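Open afternoon at the Drultis lab, June

Drultis opened its Villasero lab to visitors for an afternoon in June, and I spent most of it at the manipulation bench. The task was picking up small dishes by the rim. The presenter gave a cycle time of 34 seconds and a log of 1,000 attempts, but no failure rate.

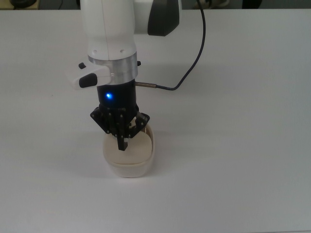
The gripper over the bowl, fingers spread across the opening.

Rims are awkward. A thick, rounded lip leaves little flat surface to hold, and a pale bowl on a white table gives a vision system weak edges to work with. I asked about depth noise — the answer was that they average 5 readings before descending.

The Indine planner got one slide. I would have liked more on that, and a look at the force data. They plan to post the slides.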